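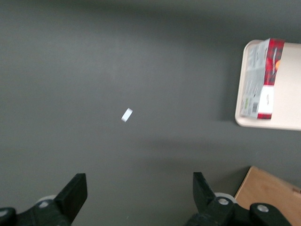
1/ Plallville's defensive line, last season against this one

Short thread on why Plallville have stopped conceding on the ground. Most of the talk has been about fitness. The tape points to alignment.

2/ Last season they lined up in a four-man front on nearly every early down, both tackles shaded to the strong side. That left the weak-side B gap to a linebacker starting five yards off the ball. Flenov ran at it all afternoon in the opening game and never had to run anything else.

3/ The front is still four men. The change is the weak-side tackle, who now plays head up on the guard and reads his first step. If the guard pulls, he follows. If the guard blocks down, he holds the gap and waits for help.

4/ It sounds minor. In practice the guard can no longer climb straight to the linebacker, so the linebacker arrives at the hole unblocked. Against Villanueva there were 12 inside zone carries. The longest went for 6 yards, and that was a missed tackle with the fit correct.

5/ The cost is pass rush. A tackle who reads before he moves is late off the ball, and Plallville's interior pressure has dropped. They cover it with a blitz from the slot on third and long. Vusow picked that up by keeping the back in and had time to throw deep.

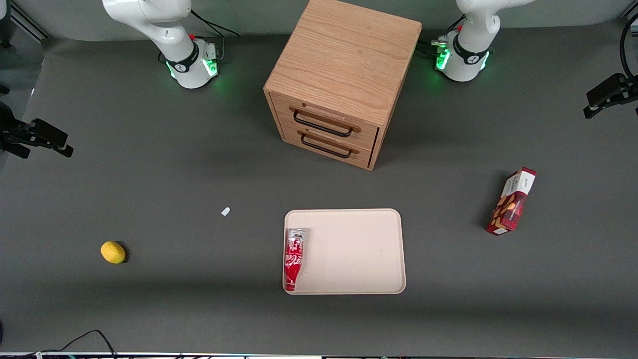
6/ So the second-half adjustment in that game matters. Plallville kept the slot defender in coverage and looped the end inside instead, with the tackle taking the outside lane. The back was still checking the slot and stepped the wrong way. That gave them 3 sacks after the interval, all from the same stunt.

7/ I would not expect it to work as often from here. It is on film now, and any side with a centre who can slide late will pass the looper off. Flenov have one. They also run more from under centre than anyone else on the schedule, so the head-up tackle gets less time to read.

8/ What to watch in the return fixture: the weak-side guard on first down. If Flenov pull him early and run behind the pull, they are testing the read. If they pull him and run the other way, they think the tackle is following too eagerly and they want the cutback.

9/ The safety is the other part of it. Up to now he has been lining up at ten yards and filling the cutback late. Two steps closer and the play is dead, but then the post is open behind him. My guess is they leave him where he is and accept gains of 4 yards.

10/ Correction to post 4: the missed tackle was on second down. I had it as first in my notes. The fit was the same on both.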